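Main page | Contents | Recent changes | Random article | Help | Log in

Skendix line

The Skendix line is the name used for the automated vegetable sorting and plating section at Gemska, a company which prepares fresh vegetables for canteens and shops. The section takes its name from the control program that runs it. It was put in use in November, after a trial period of 15 weeks, and it replaced a part of the hand work in the preparation hall. In labor studies it is mentioned sometimes as a case of small-scale automation, where machines and people stay in the same room and share the same shift.

Background

Before the change, all peppers, eggplants and zucchini at Gemska were lifted by hand from crates, looked at, turned and placed on plates or trays for the next station. The work was done standing, in two rows, and the preparation hall employed 46 people. The most frequent complaints in the company's health records concerned the wrist and the shoulder. It was also difficult to find workers for the early shift, which started at 5 in the morning.

The management first considered a large conveyor system offered by the firm Bastos. The offer was refused, as it would have required a new floor and the closing of the hall for a full season. Instead the company chose single robot arms, installed one after another on ordinary tables, so that each one could be tested without stopping the others.

Operation

Each station has one arm with a gripper and one operator who is responsible for it. The operator prepares the plates, gives the start command and decides what to do with a vegetable the program refuses. Peppers are considered the most difficult product of the line. Their skin is smooth, the shape is different from one to the next, and the stem can break if the fingers close in the wrong place. The program therefore approaches a pepper from above and closes slowly — more slowly than a trained worker would do it.

Tomatoes were removed from the program after the trial and are still sorted by hand. The same is true for herbs and for every delivery that arrives with soil on it.

Effects on the staff

No one was dismissed at the introduction of the line, but 19 positions were described again in the contracts. The title "sorter" disappeared and the title "station operator" was created, with a training course of 2 weeks. The hourly pay of the operators is higher than the former pay of the sorters. On the other side, the bonus for speed was taken away, and some experienced workers, who had earned a good bonus every month, lost money in the first year.

The early shift was moved to 7 in the morning. Complaints about the wrist became fewer. Complaints about tired eyes and about boredom, which had not been recorded before, began to appear. The social side of the work also changed. In the old rows people stood close to one another and talked during the work; at the stations the distance is larger, and conversation has moved mostly to the breaks.

A further subject of discussion is the question of skill. Former sorters could recognize by the weight in the hand if a pepper was hollow or beginning to go soft inside. The operators touch fewer vegetables, and new employees have less occasion to learn this. Gemska answered with a rotation plan, under which each operator returns to hand sorting for a part of the month.

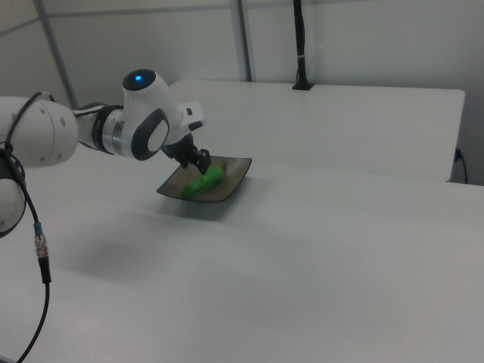 Ilídio Godinho has objected that the rotation comes too late for the younger operators, who in his opinion learn to trust the screen first and their own hands second. He would prefer that every new employee begins with a full season at the hand tables and receives a station only after this. The management has replied that such a rule would make hiring more difficult, and the matter remains open.

Later development

A second hall, known as Gatano after the street where it stands, was equipped with the same type of station. There the operators were asked for their opinion before the tables were placed, and the stations were put in pairs — a wish that came from the staff of the first hall. The old hall has kept its original arrangement.

See also: Hand sorting; Shift work; Food preparation; Job rotation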